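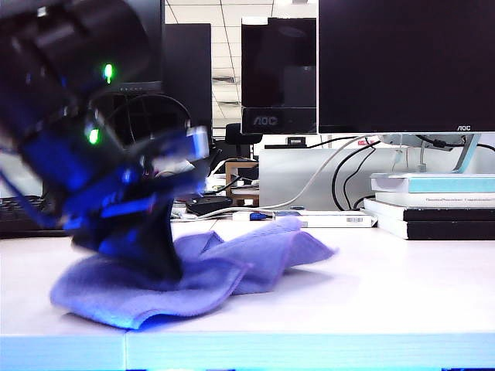 Journal > Workshop > Humidity log

4th August. Dehumidifier ran all night on the low setting; 4 litres in the tank by breakfast. Cellar at 54 per cent, down a little since the Trondine filter went in. The meter reads 313 kWh for the quarter so far — higher than I wanted. Wiped the Cleler gauge and reset it against the salt jar. North wall still cold to the touch behind the shelving, so the shelves come forward a hand's width tomorrow. If it climbs towards 90 again in November I shall order the Flonport fan.

Filed under: Damp, House notes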